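Applying Marker Labels to White Blocks

Blocks used in the Gerside sorting exercise must carry a printed marker on a side face. Replace labels each February, or sooner if a corner has lifted.

Print the markers at 300 dpi on matte white label stock. Retain a thin white margin outside the black border when cutting; a label trimmed into the black will be rejected at inspection. Wipe the side face with a lint-free cloth and allow it to dry.

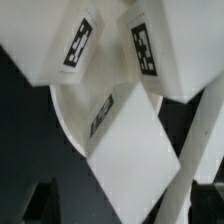
Set one edge of the label against the block first, then lower the remainder slowly, pressing outward from the center. The broad face should remain bare. Small differences in alignment between blocks are acceptable — wrinkles and trapped air are not.

Record the marker number on the Mostula inventory sheet before returning the block to its tray. Numbers above 200 are reserved for replacement sets. Requests for additional label stock should be addressed to Maxine Halliday, Room 113.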